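Sendora 収納パネルシステム 設置ガイド
第3章 壁付けパネルの取り付けと調整

※第2章(下地さがし)が済んでない人は先にそっち。下地なしの石膏ボードに直付けは不可。

3-1 始める前に

必要なもの。電動ドライバー、水平器、鉛筆、マスキングテープ、脚立。メジャーは3m以上あるやつ。付属の六角レンチはなくしやすいので袋から出したらすぐポケットへ。

同梱品の確認。上レール、下レール、パネル本体、連結金具、目地カバー、ネジ袋A、ネジ袋B。ネジ袋AとBは見た目がほぼ同じ。Aが長いほう、壁用。Bは短い、パネル連結用。混ぜないこと。混ざったら並べて長さで分ける。

パネルは箱から出して一晩、設置する部屋に寝かせておく。立てかけ保管だめ。反る。床に毛布か段ボール敷いて平らに。

注意:上レールの作業は必ず二人で。一人で片側だけ留めて手を離すと、レールの自重で壁紙ごと持っていかれる。

3-2 上レールの取り付け

1. 床から基準の高さを取る。標準セットはレール下端まで 874 mm×2 段ぶん、つまり腰の高さに中間レール、その上に上レールがくる。低天井キットの人は巻末の表を見る。

2. 左端と右端に鉛筆で印。床が水平とは限らないので、床からの寸法は左端だけで取り、右端は水平器で送る。両側とも床から測ると古い家はだいたいずれる。

3. 印をマスキングテープでつなぐ。鉛筆線を長く引くと後で消すのが大変。テープの上端=レールの下端。

4. レールを当てて下地位置に下穴。深さは浅めで可。

5. ネジ袋Aで中央から留める。いきなり本締めしない。中央、左、右の順に仮留め、水平器を載せて確認、それから本締め。

6. レールを手で下に軽く引く。ぐらつくなら下地を外してる。抜いて横に 2 cm ずらしてやり直し。穴はレールで隠れるので気にしない。

メモ:Ollen の下地センサーを使う場合、金属レールのそばだと反応しっぱなしになる。レールは一度離れた所に置くこと。

3-3 パネルの吊り込み

1. パネル裏の上側にあるフックを上レールにかける。少し持ち上げて、奥に倒して、下ろす。カチッと鳴るまで。鳴らない時はかかってない。

2. 左端の一枚から始める。途中から始めると最後に端数がきれいに出ない。

3. 二枚目をかけて一枚目に寄せる。すき間は目地スペーサー(白い小さい板)を上下に挟んで決める。目分量はやめたほうがいい。三枚目あたりで必ず狂う。

4. 下レールに下端をはめる。硬い時は叩かない。上のフックが片方浮いてることがほとんどなので、外してかけ直し。

5. 全部並んだらスペーサーを抜く。抜けない場合はパネルが傾いてる。3-4へ。 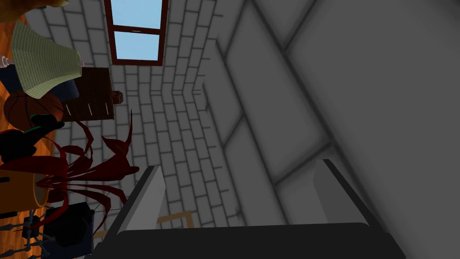
6. 連結金具をネジ袋Bで裏から留める。端の一枚だけは裏に手が入らないので、かける前に金具を付けておく。ここ忘れる人がとても多い。忘れたら外すしかない。

7. コンセントがある場所は切り欠きパネルを使う。普通のパネルを自分で切った場合、切り口に付属テープを貼る。貼らないと湿気を吸ってふくらむ。

注意:コンセントプレートの脱着と配線の移動は有資格者へ。ブレーカーを落としただけで自分で触らないこと。

3-4 傾きと目地の調整

目地が上は広くて下は狭い、またはその逆。原因はたいていフック。フックの横に六角の調整ネジがある。

1. 傾いてるパネルの両隣の連結金具を半回転ゆるめる。外さない。

2. 六角レンチで調整ネジを回す。右回しで上がる、左回しで下がる。左右別々に動く。

3. 四分の一回転ごとに離れて見る。近くで見てても分からない。部屋の反対側まで下がる。

4. 目地がそろったら連結金具を締め直す。締めるとまたちょっと動く。動いたぶんは次で見込む。

5. それでも合わない時は上レールの水平を疑う。レールが曲がってると調整ネジでは吸収しきれまぜん。3-2の5に戻る。めんどうでも戻る。

メモ:調整ネジを回しきって空回りした場合、左に五回転戻すとまたかむ。それ以上は力を入れない。

3-5 目地カバー

最後に入れる。先に入れると調整ができなくなる。

1. 長さを切る。現物合わせで、ほんの少し長め。短いと後で下がって上に黒いすき間が出る。

2. 上から押し込む。指の腹で、上から下へ。ドライバーの先で押すとへこむ、戻らない。

3. 冬場はカバーが硬い。暖房の部屋にしばらく置いてから。11月以降に施工する人は特に。

4. 色違いのカバーを入れる場合も手順は同じ。品番だけ注意、マットとつや有りは袋では見分けにくい。光にかざす。

3-6 棚受けを付ける場合

棚受けは目地に差し込む方式。なのでカバーを入れた目地には付かない。付ける列を先に決めておいて、そこは棚受け用の溝付きカバーにする。

棚板一枚の耐荷重は金具の刻印どおり。本をぎっしり並べるなら棚受けは三本。両端だけだと真ん中がたわむ。Mnguni シリーズの棚板は厚みが違うので、受け側のツメを起こしてから載せる事。起こさず載せると前にすべる。

注意:パネルにぶら下がらない、子どもを登らせない。下段の棚が足場になりやすいので、小さい子がいる家は下段なしの構成をすすめる。

3-7 掃除と点検

乾いた布。油汚れは薄めた中性洗剤、そのあと水拭き、そのあと乾拭き。メラミンスポンジは表面がつや消しの場合テカるので使わない。

半年に一度、上レールのネジを増し締め。扉の近く、階段の裏など振動のある壁は三か月で。

外す時は取り付けの逆順。右端から。カバーを抜いて、金具を外して、持ち上げて手前。

補修部品は Jeltville サービス窓口、内線 271 へ。目地カバーとスペーサーは一個単位で出せます。パネル本体はセットのみ。問い合わせの際は箱側面のラベルの番号を控えておいてくさだい。

改訂 2024年6月16日

コメント(4件)

3-3の6、まさに端の金具忘れて全部外しました。もっと大きい字で書いておいてほしい。

ネジ袋のAとB、うちのは両方ラベルがはがれてました。長いほうがAで助かった。

賃貸なんですが床突っ張りタイプの手順はどこですか? 目次に見当たらず。
 > 突っ張りは別冊です。箱の底の段ボールの下に入ってました。捨てる前に見て。

調整ネジ、うちは右に回すと下がるんですが…。パネルを上下逆にかけてました。すみません解決。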